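Sorting Caps: What We Learned About Small Shared Tables

I picked the cap project because our hall in Skimden has one coat rack and far too many hats, and I thought it'd be quick. It was not quick! We started in April with a simple question: if you give people a table and some open bins, will they put their headwear away properly, or just drop it in a heap?

We sent a survey to 52 students at Flirkadstead and got 28 replies, which I was pretty pleased with. Most people said they never fold caps at all (fair enough, neither do I). The soft ones lose their shape when they're squashed under other things, and a few people were quite cross about that.

So we tried three layouts on the same wooden table. The one I liked best had the bins standing along the back with a potted cactus-like plant beside them, and the front left clear so you could lay things out flat before sorting. Red bin for one sort, blue for the other.
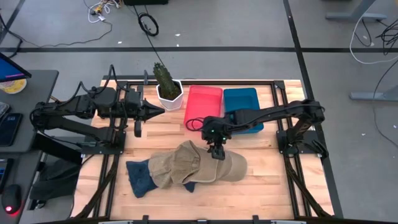
Tan caps caused the most arguments. Is khaki the same as brown? We ended up sorting by fabric instead, and that worked much better, though navy things still went wherever people fancied. I'd like taller bins next time, plus labels on the front, and I'd ask the Fliswood group to try it too as their hall is bigger than ours.

Handed in Jun 2, 2024.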